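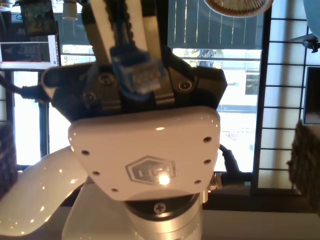

Uchenna Iyamu wrote to me that a planner which fails out loud is worth more than one that succeeds quietly, and that I had this backward in my last piece. I had argued that our team should spend the spring raising the success rate of the motion planner in Covau. Iyamu thinks the rate is fine and the error messages are the problem.

I have come around to most of that view. I still think the rate matters, but I was measuring the wrong cost.

We went through the planner logs for September. Out of 1,480 requests, 572 came back with no path. The log line for every one of them was the same: "planning failed." Some of those were goals outside the reach of the arm. Some were goals where the wrist started too close to a joint limit. A good number were collisions with objects that existed only in the world model, left over from a previous task and never cleared. These are separate problems with separate fixes, and the software knew which was which at the moment it gave up. It threw that away and returned a single code.

What people do with a code like that is retry. Our task layer, Elby, retries 15 times with a new random seed before it raises anything to the operator. For a sampling planner in a tight space, a retry or two is reasonable. For a goal the arm can't reach, it is a long wait followed by the same answer. An operator who sees this often enough learns to nudge the goal a little and press the button again, and that habit hides bugs for months.

The usual objection is that detailed failure reports are expensive. A sampling planner can't prove that no path exists; it only stops looking. That is true, and I don't want a report that pretends otherwise. But checking whether the goal has an inverse kinematics solution is cheap. So is checking whether the start state is already in collision, and naming the two bodies that touch. Do these before the search begins and most of the confusing cases never get to the search at all. What is left can fairly be called a timeout, with the time budget printed next to it.

The second objection is that the viewer should handle it. We have Grina for that, and it draws the collision bodies well enough. It also has to be open when the failure happens, on a machine someone is looking at. A text log can be searched the next morning.

Cables are where I part ways with Iyamu. The planner treats the arm as rigid links and knows nothing about the lines running along it, so it will happily call a path valid that winds the wrist the long way around. No error message helps there, as there is no error. We need a cost on total wrist rotation – even a crude one – and that is planner work of the kind I was asking for in the first place.

So my request for the next release is smaller than it was. Split the failure code. Run the cheap checks first. Make Elby stop retrying when the goal is out of reach. Put the wrist cost behind a flag, and leave the sampler alone until we have a month of logs we can read.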